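Why does a drum go boom?
By Keith Treloar
14 comments | 33 shares

Have you ever tapped on a biscuit tin and thought, "Ooh, that's a good one"? Then you're already a bit of a drummer, and I'm very pleased to meet you!

A drum is really just a skin stretched tight over something hollow. When you hit it, the skin wobbles up and down, ever so quickly, and pushes the air next to it. That air pushes the air beside it, and on it goes across the room until it gets to your ear (which has a tiny drum of its own inside).
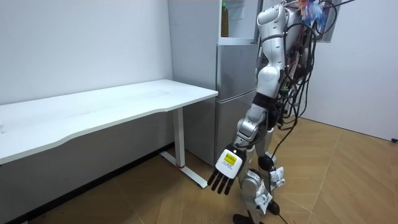 Big drums, little drums

A big, floppy skin wobbles slowly, so we hear a low, rumbly colour of sound. A small, tight one wobbles fast, maybe around 500 times in a single second, and gives a higher note. My friend Kathleen Tierney tightens hers with a little key before every concert, and she hums while she does it.

Try it at home

Stretch some cling wrap over a bowl, nice and tight, and sprinkle 3 pinches of rice on top. Now sing your favourite note close by, as loud as the neighbours will allow, and watch the rice!

More for curious ears
Why do violins have holes?
How a trumpet gets so loud
Make a shaker with Patricio Gallardo
What is an echo?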